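November, by Gulyás

Right, quick one before tea. Week two with the Urkon hands on loan and I've got until the end of the month to say if we're keeping them. So, notes, mostly for me, but a few of you asked.

What you get for the hire money. Two hands, left and right, a control box, the cables, a bag of spare fingertip pads, and a booklet that stops making sense on page 13. It's 800 a month for the pair, plus a 180 deposit which you get back if nothing's snapped. Nothing snapped so far. Touch wood.

Setup took me an evening. Booklet says an hour. The left one wouldn't talk to the box until I'd swapped the cable twice, then it was fine and has been fine since. No idea. Flunena, who do the hire, answered my email the same night so full marks there.

Grip is the good bit. I started on blocks and tins like everyone does, got bored, went to the greengrocer. Soft stuff is where our old two-jaw gripper was hopeless, it either dropped things or made juice. With these you set the squeeze per finger, which is fiddly, but the settings save under a name so you only suffer once.

Bad bits. Fans in the box are loud, really loud, I had the radio up full. The thumb is slow to come across. And the sofware wants a restart if you leave it more than 3 hours, which I found out by having lunch and then phoning my mum.

Also the mounting plates are Urkon's own pattern so I had to get adapters made up in Baltdale. Not cheap. Ask about that before you sign anything. 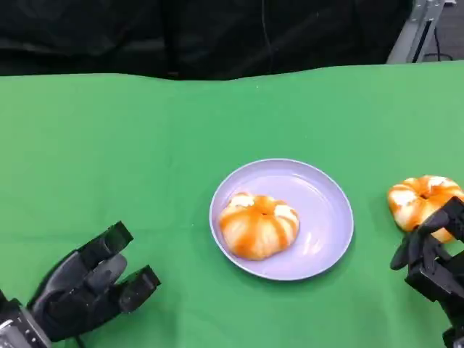
Gulyás
Bench tester and writer of this blog

Peeled mandarins are my new favourite test. One on the lilac plate, the other on the cloth with the right hand at it, left hand open and waiting. The skin on a segment is so thin that any daft squeeze setting shows up straight away, and you can eat the evidence.

Would I keep them? Leaning yes, if Flunena will do a longer hire for less. Going to try grapes next, then probaly eggs, with newspaper down.

More when I've got it.

Comments

benchmouse: Is the deposit for the pair or each? Their site is no help

Gulyás: For the pair. Get it in writing though

tinlid: We had the same restart thing, update the box first, it helped a bit

oldgripper: eggs!! film it please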